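Rolance gallery: tracking and replay tooling, spring round

Putting this up fast before the Virnstead demo, so forgive the typos. Mostly notes on the software side: pose tracking, the time sync fix, replay checks, and what the planner does with all of it. More pictures when the upload page stops timing out. If you only came for the release notes they are on the Hener page, this is the longer and messier version.

Background for anyone new to the list. Rolance is the layer between the hand-held gripper recordings and the policy training code. Takes wrist video and inertial data in, gives out a trajectory, a gripper width per frame and a yes/no on whether the arm could follow it. That last part is where most of March went.

Tracking first. We run visual-inertial SLAM on the wrist camera, map first, then localize every demo against the map. Plain white walls are the enemy. Few corners, the fisheye stretches what there is, and close to a surface the tracker hangs on to whatever is left. Old build lost the pose and quietly restarted at the origin. New build flags the gap and tries to relocalize for 200 frames before giving up. Much less cleaning by hand.

Masking. The gripper body takes up a big part of every wrist view and it moves with the camera, so any feature picked up on it tells the tracker nothing is moving. The mask used to be one fixed polygon. Now it's made per device from a short calibration clip, and it leaves a border so glare on the housing doesn't leak in. Dwight Gagnon wrote the first version in an afternoon and it's still mostly his code.
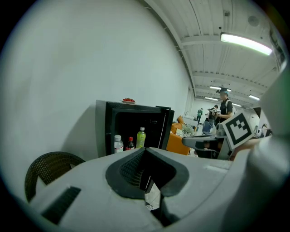
Fridge task, wrist view. Bottles on the low shelf, strawberries on top, bright ceiling lights down the room and a lot of blank wall. Good stress test for the mask and the tracker both. The square marker on the gripper housing rides along with the camera, so it is inside the mask too and never goes in the map.

Dwight asked whether the mask border shouldn't scale with exposure, given that glare spreads on the bright takes and a fixed margin is always going to be wrong somewhere. He would also like the mask saved next to the trajectory, so a bad run can be rebuilt later without hunting for the right calibration clip.

Second part is done, mask now gets saved with every run. First part is open. Tried it quick on a branch and it ate too many good features in the dim clips. Will go back to it after the demo.

Time sync. This one hurt. Camera and inertial clocks drifted apart on long takes and we were only lining them up at the start. Short demos fine, long ones slowly bent, and the bend looked just like a bad map so we kept rebuilding maps. Now we fit offset and drift together over the whole clip. Replay endpoints landed closer right away. The old alignment is still there behind a flag if you need to reproduce earlier results, please don't use it for anything new.

Replay check. Every trajectory gets played through the arm model before it goes in the training set. Joint limits, speed, self collision. Out of 655 demos in the spring batch, 13 failed on reach and 5 on wrist speed. The reach failures are nearly all low grabs where a human just bends down and the arm can't. We keep them in a side folder instead of deleting, they're useful for working out where the base should go.

Planner. Dewulf is the motion side, separate repo, and it reads Rolance output directly now. No more converting by script. It treats the policy output as short chunks and blends the overlap, which got rid of the little jerk at every chunk boundary. Doors are still the hard case. A fridge door swings on an arc, the policy knows it kind of, and the planner wants to smooth the arc flatter than it is. Turned smoothing way down when the gripper is closed. Ugly but works for now.

Latency. The policy sees a picture that's already old by the time the arm moves. We used to hard code the delay. Now it's measured at startup and the first few actions in each chunk get dropped to match. If your arm overshoots after updating, check that you don't have the old delay value still sitting in your config, it gets added on top. Two people hit this already, me included.

Viewer. Small thing but everybody wanted it. Scrub the video, and the trajectory, gripper width and tracking quality scrub with it. Red bar where tracking was lost, gray where it was recovered. Left arrow and right arrow step one frame. Space to pause. Export button is there and does nothng yet.

Known problems: map files from before the mask change load but give poor poses, rebuild them. Gripper width goes noisy when the fingers leave the light. The viewer forgets its window size.

Next up: exposure-based mask, a proper arc constraint in Dewulf, and getting Hener to build the docs without me doing it on my laptop at 11 pm. Send broken clips with the calibration file attatched, otherwise I can't do much with them.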